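Section 6: Setting Up and Loading Your Trolholm Dish Rack

Welcome to the part of the guide where the rack finally gets some use! If you have come straight from Section 5, the wheels should already be snapped onto the bottom rails, and you can put the little wrench back in its bag.

1. Clear a good stretch of flat tabletop or counter, and wipe it down so the wheels don't pick up crumbs.

2. Set the rack down with the handles at the top and the tines pointing up. It doesn't have to sit square to the edge -- plenty of our customers like it at a slant, and it takes plates just as happily that way.

3. Press down gently on each corner. If one lifts, push the wheel on that side until it clicks.

4. Start with the plates. Stand each one on its edge between two rows of tines and let it lean back, beginning at one end and working toward the other.

Note: Wide plates with a raised rim may need an empty row beside them.

5. Leave mugs for last, and keep them on the table next to the rack until the plates are settled. Turn the handles outward so they are easy to grab. 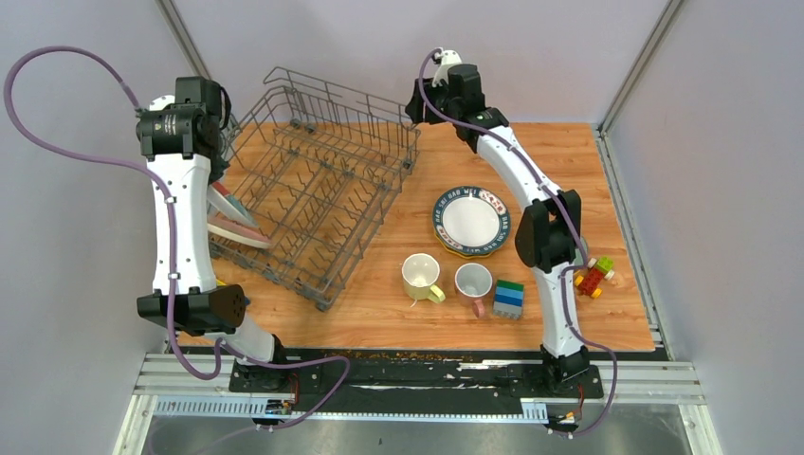

Fig. 6-2. Two plates leaning in the rack, with a third plate and both mugs still to be loaded.

6. Slip the mugs in upside down wherever there is room, and give them a small wiggle to be sure they are steady.

CAUTION: Please don't roll the rack while it is loaded. Lift it by both handles, keep it level, and take the mugs out first if it feels heavy -- a chipped favorite mug is a sad way to end dinner.

For a missing wheel or a bent tine, write to Gerardo Ignacio at the Hondier parts desk and mention part number 698.

Related guides
Trolholm Dish Rack: Attaching the Wheels
Trolholm Dish Rack: Cleaning and Storage
Plelleo Cutlery Cup: Fitting Instructions
Stępień Drip Tray 2000: Care Sheet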